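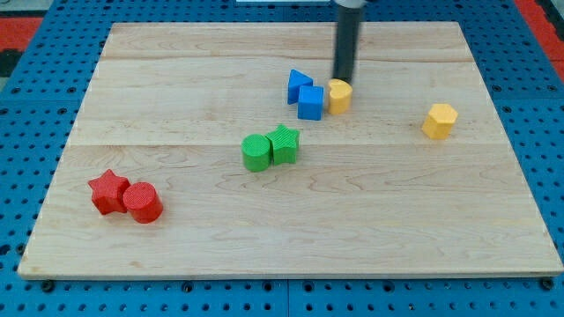
Brundholm Learning Center
Activity Table Inspection — Color and Shape Blocks
Date: Sunday, April 20, 2025
Inspected by: Irja Saarela
Reviewed by: Hertta Lappalainen

1. Board surface free of splinters and raised grain
Satisfactory. Knots and streaks in the wood are cosmetic and need no treatment.

2. Seams between planks
Satisfactory. A fingertip run along both seams found no lifted edge. Recheck at the next inspection.

3. Board edges
Satisfactory. Edges remain rounded.

4. Board fasteners, front corners
Action required. The left fastener turns by hand. Tighten before the table is next used.

5. Pegboard table top
Satisfactory. Holes to be vacuumed monthly — grit was found along the right margin.

6. Blocks: full set present, two each of blue, yellow, green and red
Satisfactory. Set complete.

7. Blocks: finish, chips and sharp points
Satisfactory with comment. The tip of the yellow heart shows slight wear. Replace if bare material becomes visible.

8. Clear floor space on all sides, 35 inches minimum
Satisfactory. Narrowest side measured at 35 inches.

Fastener repair assigned to Vik Maintenance. Item 4 remains open until signed by the reviewer.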